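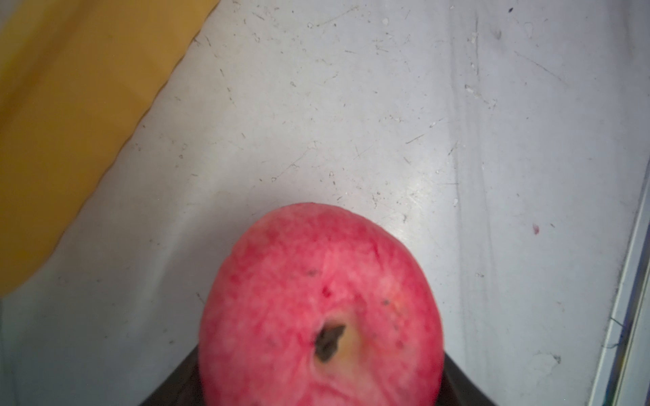
An apple at the gripper of the Tenidbridge sorting cell, seen from the wrist camera. Photo: Cillus

Tenidbridge cell back on full shift after wrist camera and gripper refit

The apple handling cell at the Tenidbridge packhouse has returned to full-shift running following a refit of its wrist camera mount and gripper, the operator Cillus said in December. The arm had been limited to the morning shift while a fault in the grasp check was traced.

The cell takes single apples from a shallow infeed, turns each one under the wrist camera and places it in one of 2 outfeed lanes. It is a one-arm installation, built by the integrator Kabbaj and maintained under contract by Andik.

Operators first reported the problem as a rise in rejected grasps. The arm would close on an apple, lift it a short distance, fail its own check and set the fruit down again. After three failed attempts on the same apple the program stops and calls for an operator. In one week the log recorded 68 of these stops, most of them in the second half of a shift.

"The gripper was closing correctly every time we tested it by hand," said Nandini Annamalai, maintenance lead at Andik. "The force readings were normal and the air pressure was normal. What had changed was the position of the fruit in the camera view, and it changed gradually over the day."

The grasp check compares the top of the held apple with a fixed region near the lower edge of the camera view. If the fruit does not fill enough of that region, the grasp is counted as failed. On inspection, one of the screws holding the camera bracket to the wrist plate was found to have lost its preload, allowing the bracket to tilt by a small amount as the arm worked. Restarting the cell after the midday clean usually cleared the fault for an hour or two, and this delayed the diagnosis. The cleaning procedure includes wiping the lens, and the technician's hand was pushing the bracket back towards its original angle.

Andik replaced the bracket with a stiffer part located on two dowel pins. The screws are now fitted with thread-locking compound and marked with paint across head and plate, so that movement can be seen without a torque wrench. Gripper pads were changed at the same time. They had not reached their wear limit but were within a month of it, and the arm was already locked out.

After the mechanical work, the camera was recalibrated against the gripper tips. Wael Bouazza, who carried out the calibration, used a printed target for the first pass and then 200 apples of mixed size for the second. The second pass is not part of the standard Kabbaj procedure. It was added at Tenidbridge after an earlier calibration gave good figures on the target and poor ones on small fruit.

The detection threshold for surface marks was reviewed during the same stop. The white surface under the camera carries scratches, scuffs and small pale flakes, and the software has to ignore these while still responding to dark specks on the skin and to blemishes in the stem cavity. Salma Belhaj, process engineer at Cillus, said the threshold had been left where it was. The mask that separates fruit from background was redrawn with a wider margin along the gripper edge.

"The dark edge of the gripper sits right against the fruit, and with the bracket tilted the mask was picking some of it up as skin," Belhaj said. "A few sound apples went down the wrong lane for that reason. Cavity marks are harder. A dried stem remnant and a spot of decay can look much the same from straight above, so those still go to a person."

A proposal to replace the white surface was considered and dropped. Gaspard Royer, who runs the line, said the scratches had no measurable effect on the results once the mask was corrected. Loose debris is a separate matter — the flakes do shift when the arm moves, and the surface is now brushed down at each break as well as at the midday clean.

The acceptance run covered 1,215 apples without an operator call. Rejected grasps were recorded during the run, but every one was recovered on the second attempt. Andik has asked for the bracket marks to be checked at the start of each shift, with the result entered on the same sheet as the air pressure reading.

Kabbaj has been sent the drawing of the pinned bracket. Mostafa Metwally of Kabbaj said the company would look at fitting it to other cells of the same type at their next scheduled service, and that the maintenance manual would be amended to include a warning against pressing on the camera housing when wiping the lens.

The next planned stop at Tenidbridge is for a cable change on the wrist axis.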